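# 7. Cierres hidráulicos y ramales de aparatos

## 7.1 Objeto del capítulo

En el capítulo anterior se calculó la red de bajantes y colectores a partir del caudal simultáneo. Queda por tratar el tramo comprendido entre la válvula de desagüe de cada aparato y su conexión con la bajante. Es un tramo corto, de diámetro pequeño y casi siempre oculto, en el que se concentra la mayor parte de las reclamaciones por olores, ruidos y vaciado lento.

El capítulo se ocupa de los aparatos de descarga moderada: lavabo, bidé, ducha y fregadero. El inodoro, cuyo cierre forma parte de la propia pieza cerámica, se estudia en el capítulo 8. Se supone que el lector maneja la ecuación de continuidad y la fórmula de Manning en régimen de lámina libre (apartado 5.3).

## 7.2 Terminología

**Cierre hidráulico.** Volumen de agua retenido en un sifón que impide el paso de gases de la red al local.

**Altura de cierre.** Distancia vertical entre el nivel de rebose de la salida del sifón y el punto más alto del paso inferior. Se designa por *h* y se expresa en milímetros.

**Ramal de descarga.** Conducto que une la salida del sifón con la bajante, con un bote sifónico o con un colector de planta.

**Autosifonado.** Pérdida total o parcial del cierre provocada por la descarga del propio aparato.

**Sifonado inducido.** Pérdida del cierre provocada por la descarga de otro aparato conectado a la misma red.

Conviene no confundir la altura de cierre con la profundidad total del sifón, error frecuente en la lectura de catálogos. Dos sifones de igual profundidad exterior pueden tener alturas de cierre muy distintas según la posición del tabique o del tubo buzo.

## 7.3 Mecanismos de pérdida del cierre

### 7.3.1 Autosifonado

Cuando el ramal se llena por completo, la columna de agua situada aguas abajo del sifón ejerce una succión sobre el agua retenida. Si al terminar la descarga no entra aire suficiente por la bajante, parte del cierre es arrastrada. El fenómeno se agrava con la longitud del ramal, con la pendiente excesiva y con la presencia de codos verticales a la salida.

Los lavabos son especialmente sensibles. La cubeta redondeada vacía deprisa y deja un caudal residual escaso, insuficiente para reponer el agua perdida. En una ducha de plato plano, por el contrario, la lámina que escurre con lentitud rellena el sifón después de la descarga principal.

### 7.3.2 Sifonado inducido y contrapresión

La caída de agua por una bajante genera depresión por encima del frente de descarga y sobrepresión cerca del pie. Para que un cierre de altura *h* no se rompa, debe cumplirse en primera aproximación:

> |Δp| < ρ · g · h

donde Δp es la diferencia de presión entre la red y el local, ρ la densidad del agua y g la aceleración de la gravedad. La expresión es estática y no recoge la oscilación del agua en el sifón. Bajo depresiones repetidas, el cierre puede agotarse por pérdidas parciales sucesivas sin que ninguna de ellas alcance el valor límite.

### 7.3.3 Evaporación y capilaridad

La evaporación afecta a los aparatos de uso esporádico. La capilaridad se produce cuando un cabello o una fibra queda apoyado en el rebose y arrastra agua hacia el ramal. Ambos procesos son lentos y se detectan mal en las pruebas de recepción.

## 7.4 Caso de estudio: edificio Aydoğan

El edificio Aydoğan, en Drurkalby, se utilizará en todo el capítulo. Consta de 13 plantas con baños superpuestos y una bajante única por núcleo. Los ramales de lavabo son de PVC, de 40 mm de diámetro nominal, y acometen directamente a la bajante.

Durante la puesta en servicio, Celeste Cunha y Kastriot Tomić registraron la presión en los ramales a lo largo de 2.000 descargas programadas. El informe atribuye las pérdidas de cierre de las plantas superiores a sifonado inducido y las de las inferiores a contrapresión por falta de ventilación en el pie de la bajante. En las intermedias, el autosifonado fue el mecanismo dominante.

El registro se empleará en el apartado 7.6 para contrastar el método de cálculo simplificado. El problema 7.9 propone repetir la comprobación con un ramal de mayor longitud.

## 7.5 Disposición del lavabo sobre mueble

En el lavabo encastrado en mueble, el sifón comparte espacio con los latiguillos, las llaves de escuadra y, a menudo, un cajón. Esta limitación favorece el sifón de botella o el de salida desplazada, ambos con más cambios de dirección que el sifón curvo en P. La altura de la toma en pared debe fijarse antes de elegir el mueble. Si se fija después, la diferencia de cota suele resolverse con tramos flexibles corrugados, que retienen sólidos y no mantienen una pendiente definida.

El registro de limpieza ha de quedar accesible sin desmontar el mueble ni la encimera.
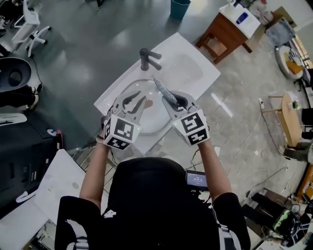
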